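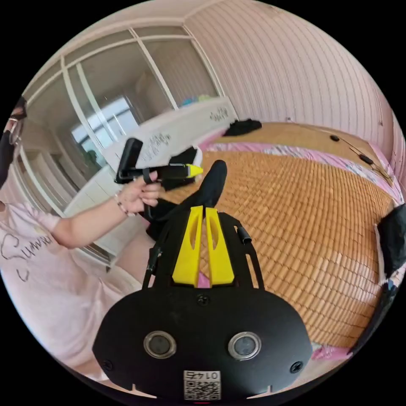 Timestamps again. Third evening on the sync code and I think it's finally in a state where I can stop swearing at it.

Quick recap for anyone who skipped the last post -- two hand-held grippers, each with its own clock, and a script that's meant to line the recordings up before anything goes near training. We call the script Rustenholm (don't ask, the other names were taken). It worked fine on short clips. On long ones the left and right slid apart, bit by bit, until by the end the left hand was letting go of a shirt the right hand hadn't picked up yet. According to the logs anyway.

Worst gap I found was 90 ms. Doesn't sound like much. For folding cloth it's horrible, the policy learns to wait for nothing.

First guess was dropped frames. Wrote a counter, ran it over one session, 2285 frames in, 2285 out. So no. Second guess was the resampler, and I lost most of an afternoon to that. Also no.

It was the offset. We worked it out once at the start and then trusted it for the whole recording. Clocks drift, obviously, everyone knows clocks drift, I knew clocks drift. Now it gets re-estimated every 800 frames and we fit a line through the lot. Twelve lines of Python, teh most boring fix imaginable.

Things still broken:

Bedroom sessions. White walls, shiny wardrobe doors, tracking hates all of it. Reflections get picked up as real points and the pose jumps. I've got a mask half written.

Gripper width goes slightly negative when the fingers are fully shut. Clamping it for now, will regret that.

The viewer (Clorkulska) eats memory if you scrub backwards. Just don't scrub backwards.

Next job is replaying the old January recordings through the new sync and seeing how many can be saved. Hoping for most of them. The raw clock data is there for the later ones but I wasn't logging it properly in the first batch so those may have to be redone, which is a lot of T-shirts.

Will push the branch tonight once the tests stop complaning. Config format has changed slightly, so pull both repos or it'll fall over on startup.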